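Gray on Gray: A Morning with Edeltraud Fankhauser

I'd been in the apartment maybe two minutes before Edeltraud Fankhauser had me staring at a wall.
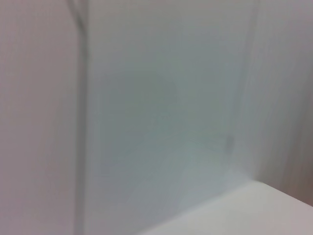 She paints rooms for a living, mostly small ones, and mostly gray, and she has more opinions about gray than I have about anything. "People tell me they want it plain," she said, pouring coffee into the lid of her thermos. "Fine! Plain is the hard one. Put up a busy wallpaper and you can hide a whole bad week behind it."

The place is on the second floor of an old building in Grollham, and she's been at it since August. I asked how she picks between two grays that look the same to me (they really did, on the sample cards). She laughed and told me to come back at four in the afternoon.

"A warm gray and a cool gray are cousins at noon," she said. "Then the light drops and one goes like oatmeal and the other goes blue. I had a client on Quispe Street who called me at dinner, very upset, wanting to know who had repainted her hallway."

We got onto seams, which I hadn't planned, but she lit up, so I let her run. Where two surfaces meet, most painters she trained with would fill the line and sand it until it vanished. She used to do that too. These days she'll often leave a narrow groove and paint it darker.

"Buildings move. You fill it, it cracks by spring, and then you have a crack. If you leave the gap, it's a gap, and it can do what it likes."

Does anybody complain?

"My sister. She says it looks like I ran out of filler."

Her notebook was sitting on the windowsill, so I asked for a peek. Every mix she's kept gets a number, and she's up to 722 now. Number 341 is her favorite, a pale one with a bit of brown in it that she first made for a dentist's waiting room in Mornis. She wouldn't tell me the recipe, though she did tell me it began as a mistake with a can of Clernon primer and a stirring stick she hadn't cleaned.

I wanted to know about smudges, because my own hallway is basically one long smudge. Her advice was a soft cloth and plain water first, and hands off the scrubbing sponge, which leaves a shiny patch on matte paint. "Then you'll see that patch every day until you move out," she said, quite cheerfully.

She was already folding up her drop cloth by then and asking if I could carry the stepladder down. I could, just about. It's heavier than it looks, and there are a lot of stairs.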